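The Robot That Wouldn't Let Go

April 30, 2022

Robots are strong. Robots are fast. Robots are also, sometimes, a bit clueless.

Today's story is about a robot arm called Skalum and a plate it got stuck on. No one was hurt. The plate was fine too. But the people at Itico, the workshop where Skalum lives, stopped everything and spent the rest of the day working out what went wrong. Why so much fuss over a plate? Read on.

What was the job?

Picking up plates. Sounds easy! You do it after dinner (hopefully). Your eyes find the edge, your fingers pinch it, up it goes. You don't even think.

A robot has to think about every bit of it. Where is the plate? Where is the edge? How far down do I go? How hard do I squeeze? When do I stop squeezing?

Skalum has a gripper with two fingers. Open, move in, close, lift. Then put the plate down somewhere else and open again. The team has set it to do this over and over, all day if they want. Robots don't get bored.

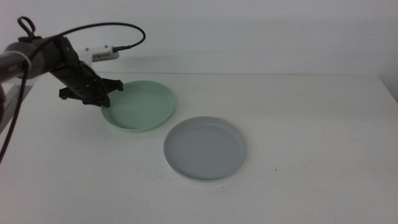
My brother says a robot should just squeeze as hard as it can, then it would never drop anything, writes Pip's Big Sister from our readers' club. Good try, but think about an egg. Or a paper cup. Or your hand! Squeezing as hard as you can is a terrible plan for nearly everything. So a gripper has a limit. Reach the limit, stop squeezing. That's the rule.

And the rule is where the trouble started.

What went wrong?

Skalum closed its fingers on the edge of a plate. So far so good. It lifted. It moved across. It put the plate down. Then it was meant to open its fingers.

It didn't.

The computer had sent the message. OPEN. The fingers stayed shut. And here is the bad part — the arm didn't know. It thought the fingers were open, becuase it had told them to open. So off it went to get the next plate, dragging the first one along the table with a horrible scraping noise.

Somebody hit the big red button. Everything stopped.

Imagine you tell your dog to sit. Then you turn around and walk off and never look to see if the dog is sitting. That's what the robot did. It gave an order and didn't check.

Why didn't the fingers open?

The team had a few guesses.

Guess one: a broken motor. They tested it. Motor was fine.

Guess two: something sticky on the fingers. They wiped them and looked. Nope.

Guess three: a loose plug. And there it was! A plug further down the arm had wiggled itself nearly out. Robot arms bend and twist all day long, and the cables bend with them. Tug, tug, tug. If you've ever had headphones that only work when you hold the cord in a funny way, you know this problem already.

When the arm was close in, the plug touched and the messages got through. When the arm stretched out, the plug pulled apart a tiny bit and the messages got lost. Stretch — gone. Fold up — back again. Very sneaky. Engineers call this an intermittent fault. Intermittent means it comes and goes. They are the worst kind to find, as they love to behave when you're looking.

How do you find a fault that hides?

You do the same thing again. And again. Slowly.

The team ran the arm at its slowest speed and did just the one move, up to the edge of a plate and away. They did it 324 times! The fingers missed the message 3 times, always with the arm stretched out. That was the clue.

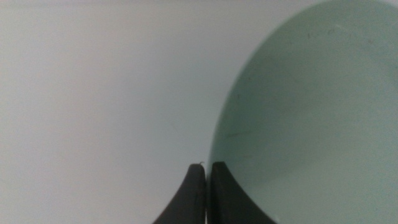 Right at the rim. Look how small the gap between the fingers is.

Try it yourself: pick up a plastic plate using only two fingers and your eyes nearly shut. Tricky, hey? Now get a friend to tell you "left a bit, down a bit" but have them skip a word now and then. That is what a loose plug feels like to a robot.

So how did they fix it?

First the plug. They swapped it for one with a clip, so it can't wiggle out. They also gave the cable more slack. Slack means extra length, so it doesn't get pulled tight.

But a good fix doesn't stop at the broken part. What if another plug comes loose some day? So they changed the program as well. Now after every OPEN the arm waits and asks the fingers: are you open? If the fingers say yes, carry on. If they say no, or don't say anything at all, the arm freezes on the spot and a light comes on. Saying nothing counts as a no. That bit is important.

The checking program has a name, it's called Vasora. It also makes the arm back right off to the side between goes, so a person can see the whole table. 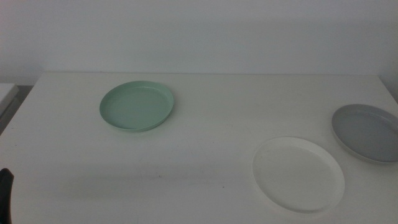 Three plates, three colours. The white one is the hardest to spot on a white table!

Then they tested it all over again. 1000 goes this time. No dragging, no scraping.

Is it safe to be near a robot?

It depends on the robot and it depends on the rules. At Itico the rules are:

Stay behind the yellow line when the arm is on.

Never reach in to grab something, even if the arm looks like it's sleeping. A robot that isn't moving might just be waiting.

Know where the red button is before you start.

If something looks or sounds wrong, press the button first and ask questions later. You won't get in trouble for pressing it.

The last one is everybody's job, even visitors. A wrong stop costs a minute or two.

Words to know

Gripper: the robot's hand. Skalum's has two fingers.

Fault: when something isn't working the way it should.

Intermittent: comes and goes.

Emergency stop: the big red button. Cuts everything at once.

Slack: a bit of extra cable.

Coming in August: Lodhi, the robot that's learning to fold towels, and why corners are so so hard. Got a question about it? Ask a grown up to help you send it in, and tell us your favourite robot while your at it.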